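16 January 2020

Natural dye bench, notebook 2, continued from the December pages

Good day today! The second madder pot came out the red I've been chasing since before the holidays, and I want to get it all down while I still remember what I did.

Madder root, ground, from the Clondwood sack (the old one, not the one with the torn label). Soaked overnight in tap water with a pinch of chalk. Wool skeins mordanted with alum the evening before and kept damp in a towel. Brought the pot up very slowly this time and held it at about 43 C for the whole morning. Last month I let it creep up while I was on the phone and got brick brown, so I stood over it today with the thermometer like a hawk.

Skein A went in first, then B and C together. A is the winner: a clear, warm red with a bit of orange at the ends where the yarn is looser. B and C are softer, closer to coral. I think they just had less room to move. Anoma Samarakoon came by, held A up to the window and asked if she could keep a length for her sample cards. Yes, of course. I cut her one from the tail end.

Rinse water ran pink for ages. Six rinses before it cleared, which seems like a lot. Must ask Ailbhe Keane whether she gets the same with the Majumder wool or if mine was overloaded with dye to begin with.
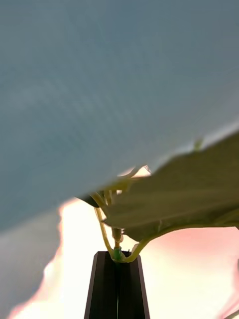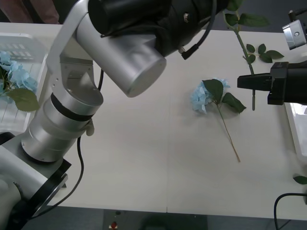 Potted plant leaf, then the blue hydrangea on the white table.

Exhaust bath: did not throw it out. Put in a small skein of the gray fleece yarn and left it to cool in the pot with the lid on. Will pull it tomorrow. If it goes the dusty rose I got by accident in December I will be thrilled, and this time there will be notes.

Weld next. I have half a jar of dried tops left and want a proper lemon yellow to overdye with indigo. Ailbhe swears by adding the chalk late, after the color has already started to come out of the plant. I have always put it in at the start. Plan is to split the jar into 2 equal lots and try both ways in the same afternoon, same yarn, same water. Label the skeins BEFORE they go in (the knots-in-the-tie system was a mess, I lost track of which was which by lunch).

Indigo vat is still sulking. Surface is dull, no coppery skin, and the liquid underneath looks more blue than green. Fed it a little fructose, stirred gently, lid back on, blanket around the bucket. Check again first thing. If there's no change I'll warm it before adding anything else.

Lightfastness strips – the onion skin one in the window has faded badly on the uncovered half, from gold to a sort of weak tea. The walnut strip looks untouched. I love walnut, it just sits there and behaves.

To get: alum (nearly out), more cotton tape for ties, pH strips, a lid that fits the tall pot.

Skeins A, B and C are on the rack by the back door. Please don't move them, they're still dripping.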